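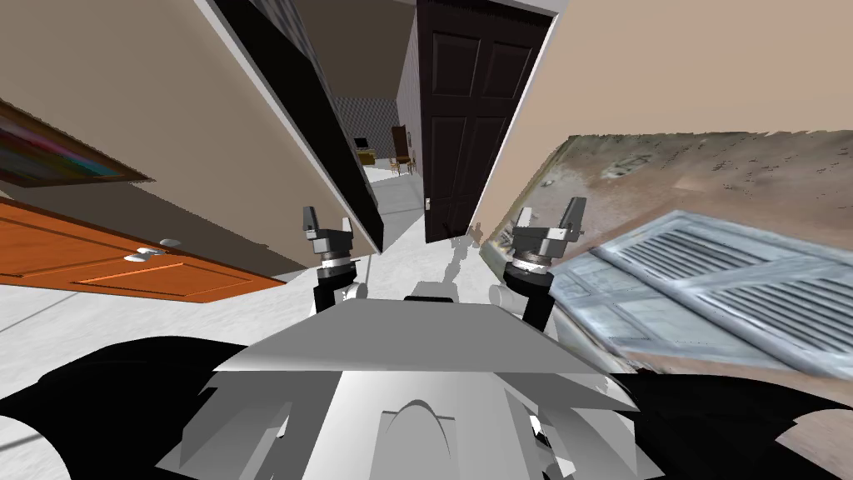 A hallway with doors, in a simulated house.

The Bikar Housing Trust will require wider interior doorways in all new homes it finances, beginning in February. The standard was adopted in December 2016 and replaces guidance that builders had been free to set aside.

Birthe Gunnlaugsson, who directs design policy at the trust, said the change was overdue. "We approved plans for years in which the bedroom was generous and the passage leading to it was an afterthought," she said in an interview at the Manalo office. "People live in the passage too. They carry laundry through it, and they help a parent through it at night."

The trust reviewed 501 floor plans before settling on a clear opening of 900 millimeters. Ms. Gunnlaugsson said the figure had been argued over for 12 months, chiefly on grounds of cost in smaller units. "A wider door takes wall from somewhere – usually the closet," she said. "Tenants should be told that plainly."
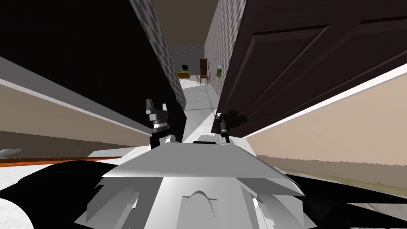
Maribeth Magbanua took a different view of the priorities, saying that door swing matters more than width and that a wide door opening into a short hall can leave a resident worse off than before.

Ms. Gunnlaugsson did not dispute the point. The standard allows sliding doors on bathrooms, she noted, and 3 layouts at the Drinik development are being redrawn to use them. "I would have liked to go further on swing," she said. "It will be taken up when the text is next revised."

Existing homes are not covered.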